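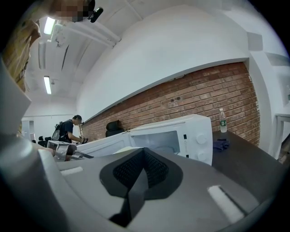
Fig. 4 - Grey body, black mesh patch at centre.

Home Guides Licence Register Renewals Forms Contact

Section 4. Setting up the licence register

For office staff at plumbing and drainage firms. Covers Rutska first-time set-up, loading your people, renewal alerts, and what to do when a licence lapses. Gas work tickets are in Section 5. Updated Mon 21 April.

Before you start

Have these on the desk:
- your firm's contractor licence, current one, not last year's
- a card or certificate number for every plumber, drainer and apprentice
- name of whoever signs off jobs (the "nominated person" on screen)
- the admin code from your Briltance welcome letter

No admin code? Ring the Mackay office. They can't email it.

4.1 Create the firm

1. Log in with the admin code. Pick a new password straight away.
2. Go to Register > New firm.
3. Type the firm name exactly as it's printed on the licence. Pty Ltd and all. Full stops count.
4. Enter the contractor licence number, no spaces.
5. Choose your state. This sets the licence classes you see later on and can't be changed once saved.
6. Save. You should get a green bar across the top.

CAUTION: Wrong state saved? Don't make a second firm. You'll end up with two half registers and the alerts will go to both. Ask support to reset it.

4.2 Add your people

One at a time or by spreadsheet. Under ten people, just type them in, it's quicker.

By hand:

1. Register > People > Add.
2. Name as it is on the card. Nicknames go in the Known As box.
3. Licence class. If someone holds two, add the higher one first, then press Add Another.
4. Expiry date. Day first, then month.
5. Tick Supervises if they're allowed to oversee apprentices.
6. Save, next one.

By spreadsheet:

1. Download the blank sheet from Forms. Use ours. Sheets saved out of other programs drop the leading zeros off licence numbers.
2. One row per licence, so a person with two licences gets two rows.
3. Don't rename the columns. Don't hide any either.
4. Upload, then wait for the check page. Big sheets take a few minutes.
5. Red rows are rejected, amber rows are loaded but want a look. Fix the red ones on screen and press Recheck.
6. Press Accept. Nothing is saved untill you do.

Note: The limit is 1,235 rows per sheet. Bigger outfits split it by branch. The whole register tops out at 3,000 people.

Note: Apprentices have to be linked to a supervisor. Add supervisors first or you'll be going back through the lot. If the supervisor leaves, the link goes orange and stays orange - open the apprentice, press Relink, pick the new one.

4.3 Nominated person

1. Register > Firm > Nominated person.
2. Choose from the list. Only people with a full licence show up.
3. Add a backup. Same list.
4. Both get a text with a six-digit number. They need to type it in on their own log-in within the day.

Missing from the list? Check the class. Usually a provisional licence entered where a full one should be, or the expiry typed month first.

CAUTION: The nominated person in Rutska is only a record. Changing it here does not notify the licensing body. You still have to lodge their form.

4.4 Renewal alerts

Standard settings send the first alert 100 days before expiry and then weekly for the last month. To change:

1. Go to Renewals > Alerts.
2. Set First alert. Anything up to 135 days.
3. Set who gets it: the holder, the office, or both. Both is best.
4. Turn on Text as well as email for people on site.
5. Press Send test. Check the test turned up before you walk away.

Test not there? Look in junk. Then check the mobile number has no spaces. Then try again once, not five times, as each go uses up a text.

Shared inboxes are fine for the office copy. Put in a real one that gets read over Easter, a good few cards come up in April.

4.5 When a licence lapses

At midnight on the expiry date the person goes grey and can't be put on a job sheet. Jobs already booked stay booked but show a warning.

1. Open the person. Press Lapsed.
2. Choose a reason - renewal lodged, leaving trade, unknown.
3. If lodged, attach the receipt. PDF or photo.
4. Move their booked jobs: Jobs > Reassign > pick another holder of the same class.
5. When the new card comes, enter the new expiry. Grey clears overnight.

CAUTION: "Renewal lodged" does not unlock the person. Whether they can keep working while the renewal is being looked at depends on your state's rules. Ask the regulator, get the answer in writting, attach it to the record.

4.6 Linking to Drunex

Skip if you don't use Drunex for job sheets.

1. In Drunex, copy the link key from Settings.
2. In Rutska, Firm > Links > Paste key.
3. Match names. Auto-match gets most of them, do the rest by hand.
4. Leave it alone for an hour before checking.

Unlinking wipes the matches but keeps both sets of records.

Help with this section

Set-up and spreadsheets: Wulan Yeoh
Alerts and texts: Robel Kumsa
Drunex links: Yanti Pasaribu, mornings only

Next: Section 5, Gas work tickets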